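Kimard Staff Handbook | Start | Set-up | Daily running | Faults | Contacts
Print this page | E-mail this page

Section 4. Sharing your bench with the arm

I wrote most of this in July, when the arm at Wanwood had been on the prep bench long enough for us to stop staring at it. Howells got theirs after that and sent me a pile of questions, so this version (13th November) has their answers mixed in. If you've read the old one, skip to 4.3, which is nearly all new.

4.1 What changes for you

The arm takes over the picking up and putting down. You still decide what goes on the bench and where it goes next, and you still do all the checking. On my old shift I must have lifted the same little bowls 200 times before lunch, and my wrist knew it! Now I spend that time looking at things properly, which I like a lot more, although it took me a couple of weeks to stop reaching in out of habit.

Some jobs have moved around. Whoever sets the bench at the start of a shift is now the "bench lead" on the rota, and that person signs the run sheet. You don't need to know any programming. You do need to be tidy, and I say that as someone who isn't, at home.

Breaks stay where they were. The arm doesn't run through them, so please don't start a long run five minutes before you go – you'll only have to stop it halfway and set everything out again.

4.2 Before you start a run

1. Read the notes from the last shift. They're on the clipboard, and if the page is blank, go and ask.
2. Check that the arm is parked and the status line on the screen says READY.
3. Wipe the bench top and let it dry.
4. Look along the clear edge of the bench for crumbs or bits of lint. They collect in the corners.
5. Put out only the items on your run sheet. Your coffee isn't on the run sheet.
6. Log in with your own number. Bench leads at Vatholm were sharing one login for a while and it made a real mess of the hours.

Note: If the sheet lists a cloth, fold it before you put it down. A loose corner can get caught up with whatever is next to it, and then you're untangling instead of working.

4.3 Setting out small items

1. Put down the bowl or pan first, well in from the edge.
2. If it has loop handles, leave enough room that nothing else touches them.
3. Put the item inside the bowl and check that it sits below the rim, or as near as it will go.
4. Set brushes down flat, bristles up.
5. Leave a hand's width between things where you can. On a crowded run you won't always manage it, and the arm can cope with a bit less.
6. Step back behind the floor line and press START on the screen.
7. Watch the first pick from beginning to end. After that you can get on with your checking, but stay within reach of the stop button.

CAUTION: Keep your hands off the bench while the arm is lit up, even if it's standing still. It may only be waiting for its next move.

CAUTION: Don't straighten a bowl while the fingers are at the rim. Press PAUSE, wait for the tone, then move it.

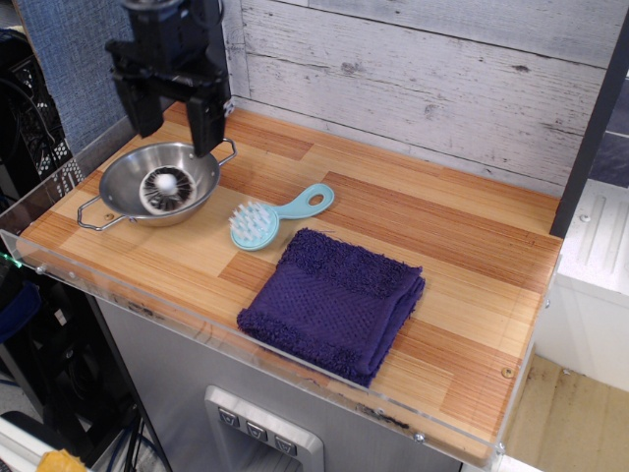

Fig. 4-1. Gripper at the bowl, with the brush and folded cloth set out on the bench.

Metal bowls were the thing Howells asked about most. Thin ones can slide a little if a fingertip leans on the rim. If yours keeps wandering, pause the run, put the bowl back where you had it and write "slide" on the sheet. After the third slide, swap the bowl for another one and carry on.

4.4 If the arm stops by itself

1. Read the code on the screen before you touch anything.
2. Code 25 means it can't find an item. Check your layout against the sheet, then press RESUME.
3. Code 271 means it felt something push back. Press PAUSE, clear whatever is in the way, then press RESUME.
4. For any other code, press the red stop button and call the help desk.

Please write every stop down, including the silly ones. I used to leave mine off because I thought they made me look slow, and then we had no record when the same fault came back. Stops are not counted against you, and your shift lead has that in writing.

4.5 End of shift

1. Let the current pick finish, then press PARK.
2. Clear the bench and put the items back in their crate.
3. Log out and sign the sheet.
4. Tell the next person anything odd, out loud if they're there – I know it's on the clipboard, but tell them anyway.

Previous: Section 3 | Next: Section 5
Contact the Kimard help desk | © Kimard | Back to top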